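Putting a Spare Room Back in Order Before Company Comes

I always begin with the small stuff, dear reader, and save the beds for the end (my knees prefer it that way!). Pick up whatever is lying around, wipe it with a soft cloth and find it a proper home.

Then come the sheets. Start at the far edge, smooth toward yourself with flat hands, and take your time over the spot where 2 beds meet, as wrinkles love to gather there.

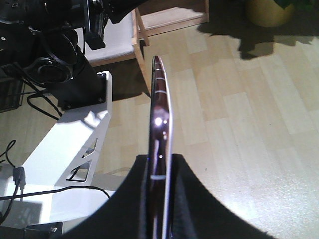
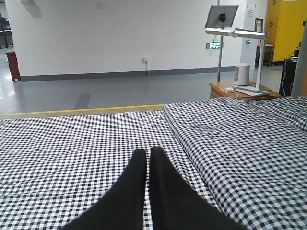 First picture: a glossy maroon piece with thin white bands. Second: gingham sheets on side-by-side beds.

Tuck the sides in snugly, then go around once more for any last creases. I do mine every October, and again whenever my cousins write to say they're on the way.

Beathag Forsyth, 01/11/2024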